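Re: Gilt auction and what it does to the rest of us

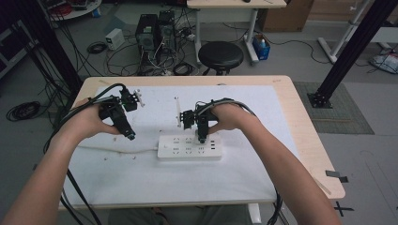 Rostyslav Chornovol wrote:
> Yields went up again after the April auction and the sky stayed where
> it was. Why should anyone with a 19-year fixed loan care what the
> Treasury pays to borrow?

Because fixed loans end, Rostyslav, and lenders have long memories when it suits them. Kundeck has just repriced its small business loan, and on my balance that comes to 330 pounds a year. The letter blamed "market conditions", as if it were drizzle.

I notice the savings rate has been spared these conditions. My 3000 there earns enough for a decent lunch, if I skip the pudding.

Has anyone tried Dadance?

Ustyna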